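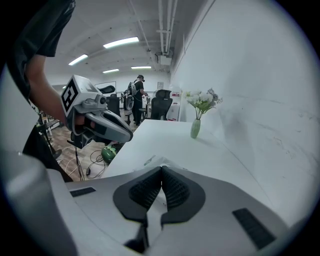 February 13, 2018

I bought white flowers again on the way home. The shop near the Dzene stop had two buckets of them out front, and I picked the smaller bunch so it would fit the pale green vase. That vase has a narrow neck, and anything past a handful of stems gets jammed in and leans.

I cut the ends at an angle, stripped the lower leaves, and filled the vase a little over halfway. I change the water every other day. Last July I forgot for most of a week and had to scrub the inside with rice and vinegar.

The vase came from a church sale in Flilomholm and cost 6 dollars. Armindo Bastos was with me and thought I should hold out for a bigger one. He bought a soup tureen for 23 and has used it once, as far as I know.

I like the vase at the far end of the white table, up by the wall. It stays clear of elbows there, and the rest of the table is left for work. I tried it on the windowsill first, but the radiator is right underneath and the petals went brown at the edges.

Next time I want to try tulips. They keep growing after they're cut, so I may need to trim them twice.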